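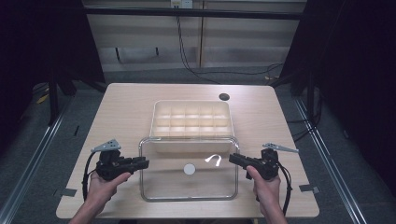 Sorting the button stock at the Nirkstead op shop
Student project report, second draft
Tùng Trương
28 Jan 2020

1. Background
The Nirkstead op shop gets given a lot of buttons. Jars, biscuit tins, whole sewing boxes when someone's nan moves house. Most of it never makes it to the shelf. It sits out the back until the tin is full, then another tin gets started. My project was to work out a way of sorting them that the shop could keep doing after I'd gone back to class.

Project brief came from Rizk (my supervisor at Nilia College). She wanted a method, a trial and a short write up. This is the write up.

2. What I tried first
Sorting by colour. Seemed obvious, looks nice on a shelf. Problem is people don't come in wanting "a blue button", they come in with a cardigan that's missing one and need the right size. Also colour is a nightmare under the fluoro lights, navy and black went in together all morning and I had to redo the lot near the window.

Gave up on colour after 2 sessions.

3. What I tried second
Size first, then number of holes, then shank or flat. Size measured with the cardboard gauge I made (see appendix, it's just holes punched in a cereal box). Much quicker. You stop looking at the button and just drop it on the card.

Ended up with 18 groups. Too many for a small counter but the odd ones can be merged, eg toggles and anything leather can live togther. 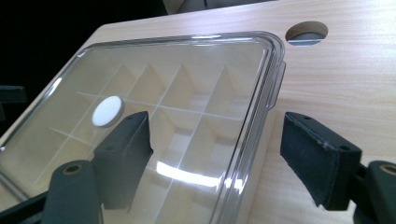 4. The trial
One tin, 144 buttons after I took out the hooks, safety pins, a bus token and a lot of fluff. Did the whole tin by the size method. Matched sets got threaded on cotton and knotted so they stay as a set, singles stayed loose. Threading is the slow bit. Would not bother for anything under four.

Did not time it properly. Meant to, forgot to restart the stopwatch after lunch, so the figure in my logbook is useless and I have left it out.

5. Pricing
Shop was charging by the scoop. I suggested carded sets get their own price and singles stay as a scoop. Enus on the counter thought customers would just pick the cards apart to get one button, fair point. We agreed to keep the cards behind the till for now and see how it goes untill June.

6. Problems
- Gauge goes soft if it gets damp. Needs to be plastic or laminated.
- Labels fell off. Cheap tape.
- Metal buttons with rust on them marked the pale ones. Keep them separate from the start, don't wait for the sort.
- I wrote the size labels in millimetres, half the customers asked for inches. Should be both.

7. If I did it again
Would talk to the people who sew before making any groups at all. I only asked two of the regulars and that was at the end. One of them sorts hers by what garment they came off, which I hadn't thought of and which wouldn't work for donations anyway, but still.

Also would photograph the matched sets for the shop's page. Ran out of time.

8. Appendix
Gauge template and the full list of groups are in the folder I handed in with the first draft. Logbook to follow once I've copied out the pages that got wet.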